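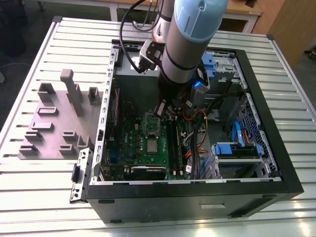

CLUB NEWS / FIRST TEAM

Aydoğan signs new deal at Clulstead, will captain side through pre-season

CLULSTEAD - Clulstead Rugby Club has agreed a new two-season contract with fly-half Remzi Gökçe, and he'll lead the side out Saturday against Dredent. Kickoff 4 p.m. at Aydoğan Park. Gates at 2.

(Correction to the headline sent out earlier this morning: the player is Gökçe. Aydoğan is the ground. Sorry all. Text below is right.)

Gökçe had been out of contract at the end of July. Talks dragged a bit, two other clubs were interested, one of them serious. Signed Thursday night after training.

"I never wanted to go anywhere else," Gökçe said. "There was an offer, a good one, and I listened to it because you have to. But I've got friends in this squad and we lost a semifinal in the spring that I still think about most mornings. I'd like another go at that."

He takes over as captain for the pre-season games. A decision on the league captaincy comes later. Head coach Elif Naz Uysal said she wants to see how he handles it before she commits.

"Remzi talks all game long anyway, so he may as well have the armband job," Uysal said. "What I need from him is calmer decisions in the last ten minutes. We gave away penalties in our own half last season that a captain has to stop. He knows which ones. We've watched them together, more than once."

Gökçe missed the first part of last season with a shoulder problem and came back to kick the winning points at home to Holtano. He has been in full contact training for two weeks. No restrictions, per the medical staff. Expect him to play the first half Saturday and maybe a little of the second.

Dredent are a tough first opponent. Promoted last year, big pack, very direct. They beat Clulstead in the same fixture last summer by 7 points and that was with a weakend side. Uysal expects more of the same.

"They'll come straight down the middle at us," she said. "Fine. I'd rather find out now who wants to tackle."

Last summer's game drew 1339 through the gates, a club record for a friendly. Ticket office says sales are ahead of that pace, so buy early if you want the covered stand. Standing places on the gate as usual, cash or card. 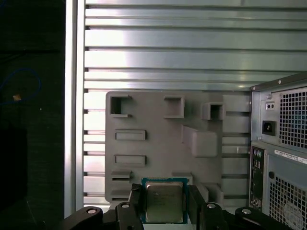
TEAM NEWS

Gökçe starts at 10. New scrum-half gets a run beside him, the two have only had a handful of sessions together so be patient. The back row is not settled. Three players going for the number 8 shirt and all of them will get minutes.

Out: both first-choice props (calf, ankle). The calf is close. The ankle is not, and won't be risked before the league opener. Academy front-rowers on the bench to cover.

Rolling substitutions agreed with Dredent. Two halves of 40 minutes, with a water break midway through each if it's hot.

REST OF PRE-SEASON

Holtano away the week after, then an internal game behind closed doors at the training field. A fourth fixture is still being worked on. Opponent has said yes, their ground hasn't. We'll send it round when its confirmed.

Holtano tickets are sold by the home club. Supporters' bus is running, sign up at the club shop before Friday lunchtime. Pick-up from the main parking lot.

MEDIA

Gökçe and Uysal will both be available after Saturday's match, by the tunnel, Uysal first. One-on-ones with Gökçe by request only, please ask before the second half starts. Press seats are in the back row of the main stand. Parking behind the north end, give your name at the gate. Wi-Fi password on the desk in the press room.

Team sheets one hour before kickoff.

Press office, Clulstead Rugby Club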